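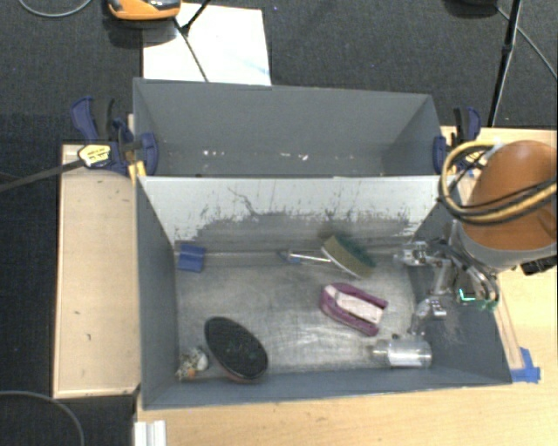

A gripper working in the front bin, with the second bin behind it.

Jaltomine picking software: frequently asked questions

Last updated August 13, 2026

These are the questions that come up most on the support list. Installation and licensing have their own pages. If your question is about camera calibration, read the calibration notes first, as most of what people ask is already in there.

What does Jaltomine do?

It takes images from a camera fixed over or beside a pair of bins, picks a grasp, plans an arm movement and sends it to the controller. It also keeps a log of every attempt. It does not name the objects. A brush and a metal cylinder are both just surfaces that may or may not be worth closing the fingers on.

Do I need to train it on my own objects?

Not to get started. The grasp model that comes with the release was trained on mixed household goods. If your items are very unlike that, collect 300 attempts on your own bins and run the fine-tuning script. Fewer than that and the scores tend to drift in odd ways.

Why do clear and shiny things get such low scores?

Depth cameras do badly on them. Clear plastic often comes back as a hole, or as whatever is underneath it, and a bright reflection on a metal barrel can put a spike in the depth map. Jaltomine fills small holes from the colour image and marks the filled area as uncertain, which lowers the score. You can change how heavily this counts with depth_fill_penalty. Setting it to zero is allowed but you will see more empty closes.

My bin is scratched and the planner keeps trying to grasp the scratches. What can I do?

Record an empty-bin reference with the bin_reference tool. Worn paint and chipped edges show up strongly in colour, and without a reference the segmenter can take them for thin objects. Record it again if you swap or move the bin.

How are the bin walls handled?

As collision boxes, one for each wall, grown by the margin in the cell file. The default margin is 20 mm. Anything lying in a corner or flat against a wall may have no valid grasp at that setting. You can lower the margin, or turn on the nudge action, which pushes the item towards the middle before the next attempt. Nudge is off by default.

Does the planner know about clamps?

Only if you put them in the cell file. Clamps that hold the bins by their sides often have handles that stand higher than the bin edge, so add a box for each one. The same goes for poles and camera stands within reach.

And cables?

Partly. There is no cable model. You can attach a padded shape to any link of the arm, and the planner will treat it as solid. For a bundle that loops outside the housing, use two short shapes in place of one long one. One long shape blocks a lot of good wrist poses.

What happens when a grasp fails?

The finger position is checked after closing and again after the lift. If either check fails, the spot is masked for the next three attempts and the planner moves on. When every candidate is masked, the mask is cleared. After 60 seconds with no valid plan the cell pauses and waits for an operator.

Can I move items from one bin to the other and back?

Yes, this is what the swap routine is for. It empties the source bin, then changes the roles round. Our longest run without a manual restart is 3,518 attempts. Set both bins as targets in the cell file or the second half will never start.

Is there a simulator?

Bovine, our planning test tool, replays recorded depth frames and draws the planned path. It has no physics, so it will tell you whether a path clears a wall but not whether an item will slip.

What is Avram, then?

The log viewer. It used to be part of the main package and was split out last November. Old logs open in it after you run the convert command once.

The planner got slower after I added objects to the cell file. Is that normal?

Some slowdown is – every box is checked against every link. Merge boxes that touch, and leave out anything the arm cannot reach.

Who looks after the project?

Jaltomine is developed at Bomik. Adom Appiah maintains the planner and reads the support list. Please attach the attempt log and the cell file to any report. A screenshot of the error on its own is rarely enough to go on.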